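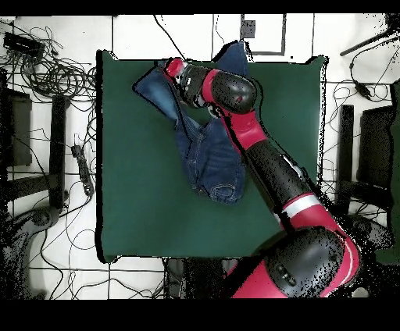
1. Jeans thread. I have folded jeans the wrong way for most of my adult life and changed it in April. Writing down how I do it now. One pair at a time, on a green square, because blue shows up fine on green and I can see the edges.

2. Start from the crumpled pair. Don't try to fold out of the pile. Find the waistband first, then pull one leg out straight, then the other. If a leg has twisted, turn it back at the knee.

3. Zip up, button closed, pockets pushed in. Coins out too. I found a Pondport ferry token in a back pocket last month and I haven't been to Pondport in 2 years.

4. Now lay one leg over the other so you have one long shape. Waistband at one end, hems at the other. Run your palm down the seam. The middle will want to bow out to one side. Push it back a little and leave it, it doesn't need to be ruler straight. 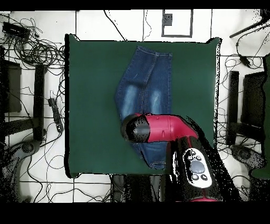
5. From the long shape you have a choice. Folding in half and then in half again gives you a block for a shelf. Folding in thirds gives you something shorter that stands up in a drawer. I do thirds. Hem up first, waistband end last.

6. My drawer is 40 cm deep inside and holds 6 pairs standing up. It held four when I stacked them flat, and I only ever wore the top two.

7. Emil Wieser asked under my last thread if faded jeans need to be treated differently. No. I fold faded and dark pairs the same way. The pale parts on the thighs and knees are just wear, and a fold won't fix or ruin them.

8. What slows me down is a pair that has been dropped in a heap. You pick up the waistband and the rest comes along twisted, with one hem pointing off to the left and the other one underneath it.

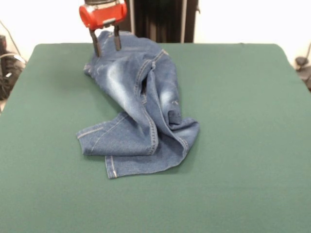
With a heap like that I follow the outseam with my fingers. On most of my pairs it has a double row of tan stitching, so it's easy to find. Get that line running straight from waist to hem and the leg sorts itself out. Then do the other leg and go back to post 4.

9. Stretch jeans (my Korov pair) slide around more. Fold them a bit tighter.

10. I don't iron them. Someone will ask.

11. Sweaters next, probably. If you have a good way to fold a hooded one, reply and I'll try it.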